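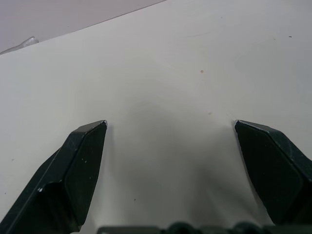 Wrist camera view with the gripper open over the table.

Gripper reports "object held" when it closes on nothing

Posted by prutard_bench in Grippers and End Effectors
Tags: two-finger gripper, grasp detection, false positive, fault 82

I have a two-finger electric gripper from Vukov on a small tabletop arm, with a wrist camera looking out between the fingers. The job is simple. The arm goes to the pick position, closes on a small molded part, checks for a grasp, lifts, and takes it to a tray. If the grasp check fails it opens, backs off, and tries again.

It ran fine from the fall until February. Then it started saying it had a part when it didn't. The arm lifts, goes through the whole move with empty fingers, opens over the tray, and counts a good cycle. I only found out when the tray count didn't match the log. The log had 3176 good cycles and the tray total was well short of that.

What I have checked so far:

The position reading goes to zero when I close the gripper by hand from the jog screen. It does this every time.

Force limit is at 4 percent, same as always. I have not touched it.

The speed was raised to 300 on the controller's scale when we wanted a shorter cycle. I don't remember if that was before or after the trouble started.

Cable is seated at both ends. I swapped it for the spare and nothing changed.

Once in a while I also get fault 82, which the manual lists only as "motion incomplete." It clears by itself on the next open command, so I had it set to auto-acknowledge.

The fingers have some wear. There are white scuffs on the outside bevel of the left one and scratches along the upper edge of the right one. They don't feel loose to me. The tabletop has a few specks and marks on it too, and I don't know if that matters to the vision side.

The false grasps are not regular. I can get twenty good ones and then three bad in a row. Is this a sensor going bad, or is it something in the program? I would like to avoid sending the gripper in if I can, as we only have the one.

8 replies hidden by moderator (off topic)

olteanu_cells
Accepted by poster

It is most likely the program, and the speed change is the reason it shows up now.

Most of these grippers decide "object held" in one of two ways. Either the fingers stopped before they reached the closed position, or the motor current went over the force limit. With your force limit set that low, the current can go over the limit from friction alone when the fingers start moving fast. The gripper sees the current rise, stops, and sets the bit. It stopped early, so by its own rules it has something.

Your jog screen test won't catch it. Jogging normally runs at its own slow speed, whatever the program is set to. That would explain why it closes all the way every time you do it by hand.

Fault 82 fits with this. The fingers were told to go to a position, stopped short, and the controller noted it. You should turn off the auto-acknowledge today, before you do anything else. It is hiding the one message that tells you what is going on.

Then do this:

1. Take the parts away and put the arm in a pose well clear of the table.
2. Write a loop that opens, closes, waits half a second, and records the finger position and the object bit. Use the program speed, not the jog speed.
3. Let it run a few hundred times and look at where the fingers stopped on the cycles that set the bit.

If the false ones are spread all over the range, it is the current limit. Lower the speed for the last part of the close and raise the force limit a little at a time until they go away. Check that the part can take the extra force. If the false ones all stop at the same place, you have something mechanical there, such as grit on the guide or a bent finger. In that case stop and open it up.

Whatever you find, don't use the object bit by itself. Check the position too. You know how wide the part is, so the position after closing should be inside a window around that width. Anything outside the window is a failed grasp no matter what the bit says. Check it again after the lift, since parts can drop on the way up.

Scuffs on the outside of a finger won't cause this. Look at the inside faces near the tips, where the part sits.

skalero_user
2 votes

Had the same problem on a different brand and it was the sensor. Sent it in, got it back, works now. Would just send it in.

nightshift_pk
5 votes

I agree with the position window. Two more things.

If the wrist camera is already on there, you can use it as a second check. Save a picture with the gripper open and nothing under it, and another right after each lift. You can do this without any fancy software. We compare the brightness in a small box between the fingertips and it works well enough for a dark part on a white table. Watch out for the gripper's own shadow. It falls right in the middle of the view when the arm is low, and on our table it was dark enough to trip the check until we moved the box. Small spots on the table shouldn't bother it if the box is a decent size. I would clear scraps of plastic wrap off the table edge, though. We had a piece drift under the fingers and it got picked up as a part.

Also, keep your hands out while the test loop is running. A low force limit doesn't make it a safe gripper, and you will be raising that limit as you go. Use the enable switch if you have to be close.

prutard_bench
Comment from the poster

Ran the loop with the arm up and no parts. Auto-acknowledge is off. The false ones are spread over the whole range, with no one spot. At the old speed I got none in the same number of cycles.

I put the speed back for now and added the position window before and after the lift. I haven't tried raising the force yet because I need to find out what the part can take. I will look at the camera check after that.

olteanu_cells
Reply to comment

Good. Keep logging the position even when the grasp passes. If the numbers start to creep over the next few weeks, look at the fingertips for wear.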